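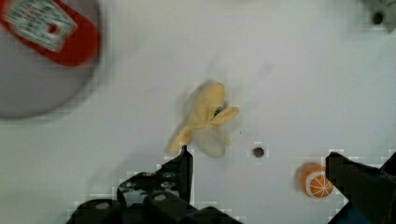

2022-01-23

My grandmother kept the sugar in a tin that had held boat varnish. She had washed it, I suppose, many times, but when you opened it on a warm day there was still something in the smell that was not sugar. We all drank our coffee with it and we are all alive.

I have been thinking of this tin because for two weeks I am learning to cook her food again, properly, from her notebook, and the notebook does not tell me anything. My cousin sent it to me in March last year. It took a long time to arrive in Plulledcombe and it came with one corner eaten, I don't know by what. I put it on the shelf and I did not open it, because I was afraid of two things: that I would be sad, and that I would not be able to read her writing. Both happened, but less than I expected.

The notebook has recipes for 22 dishes. I say recipes, but they are more like notes that a person leaves for herself when she already knows. The one for stuffed cabbage says: "cabbage, rice, the meat, lemon at the end, not like Katina." I never met Katina. I don't know what she did with the lemon. Maybe she put it at the beginning.

Another one says "flour, as much as it takes". My English teacher, when I first came to this country, told us that a good instruction is one a stranger can follow. My grandmother did not write for strangers. She wrote for the woman who would stand in the same kitchen next year and want to remember if it was one spoon of cinnamon or two.

So I had to find the numbers myself. I bought a scale, and I began with the bread, which was a mistake.

The bread

For the bread she gives one number only, and it is 900. There is no unit after it. I thought it must be grams of flour, so I weighed 900 grams of flour and looked at it in the bowl, and it was a lot but it was believable. Then my cousin said on the telephone that our grandmother never had a scale in her life, and that 900 was probably the price of something. Now I don't know, but I kept it, because the bread is good with it. It makes two loaves. One I eat and one I give to my neighbour across the landing, who has a better oven than me and lets me use it when mine goes out.

The first bread was like a roof tile. The second one I forgot the salt, and I learned that bread without salt tastes like a colour, I think beige. The third was nearly right. I baked it at 185 degrees, which is lower than all the websites tell you, but her oven was a weak one and I wanted the same pale crust, the kind that bends a little before it breaks. If you like a dark crust you must go hotter and you should not listen to me.

What I could not copy was the yeast. She did not buy yeast. She kept a piece of dough from one week to the next in a bowl with a cloth on it, and on the day of baking she talked to it. She said things like "come on, lazy". I bought the dry one in packets from the small shop in Oltach, and I felt I should say something to it also, but I was shy, even alone.

Words I did not have

There is a difficulty in cooking from your own language when you have lived many years in another one. I know the names of the herbs in Greek and I know the herbs in the supermarket in English, and sometimes the two lists do not meet. There is one plant in the notebook, she puts it in the green pie, and I could remember exactly its leaf and where it grew behind the church wall, but I had no English name for it. I asked Sotiris Zervas, who has been here much longer than me and has a garden. He looked at my drawing for a long time. Then he told me that my drawing was of a carrot.

In the end we decided it was a kind of wild fennel, and he gave me a bag of what he grows, and it was close. My pie tasted like the pie of a person who had been told about her pie. I mean this as praise. It is nearer than I have been since I was a boy.

He also corrected me about the oil. I was using too little. I have become careful with oil, living here, because it is expensive and because the doctor has a face when I speak about it. Sotiris said, "For one day, forget your doctor," and he poured until I made a sound. The pastry that day came out in leaves, as it should.

What is written in the back

The last pages of the notebook are not about food. There are lists of money lent and money returned, with small crosses. There is a remedy for cough that I will not try, as it has paraffin in it. And there is a line by itself in the middle of an empty page, "1705, ask Yannis." My uncle Yannis died when I was at school, so he cannot be asked. My cousin believes it is part of a telephone number. I would like it to be the year when something happened in the family, a house built or a piece of land bought, but we were never the kind of family that has something from 1705. We had goats.

I have thought about it more than is sensible. I even wrote it on a piece of paper and put it on the refrigerator, and my neighbour asked me if it was the code for the building. The code for the building is different, and I will not write it in this blog.

How I do it now

For those who write to me and ask practical things (there are three of you, I am grateful), I will say how I work. I read the recipe the night before, and I try to remember her hands. This sounds like poetry, but it is the most useful thing I do. I cannot remember her words about the dumplings, but I can remember that she pressed each one with her thumb and turned it, and when I do the same, the sauce stays inside the fold. I would never have found it by reading.

Then I cook it one time without changing anything. I write down the weights while I go. The second time I change one thing only. I used to change four things together, and then if it was better I did not know who to thank.

I write the English version in a separate notebook, a plain one. Hers I keep away from the stove. It has enough oil on it already, and the oil on it is hers.

I have finished seven dishes. The cabbage is done, with the lemon at the end. The lentils were easy. The semolina cake went wrong twice, because I poured hot syrup on a hot cake, and the notebook does say, very small, at the side, "one of them cold!!" with two exclamation marks. I had read it as the name of a village. Her handwriting leans so much that everything looks like it is going home.

Next is the rabbit with small onions, and for this I must find a rabbit. The butcher in Oltach can order one if I tell him early. My cousin wants to be on the telephone while I make it, to supervise, and I have agreed, although she has never cooked a rabbit either. She says she remembers the smell and she will know from my description if it is right.

If anyone reading has a grandmother from the islands, and knows what a person could do wrong with lemon in stuffed cabbage, please leave me a comment. I would like to understand about Katina.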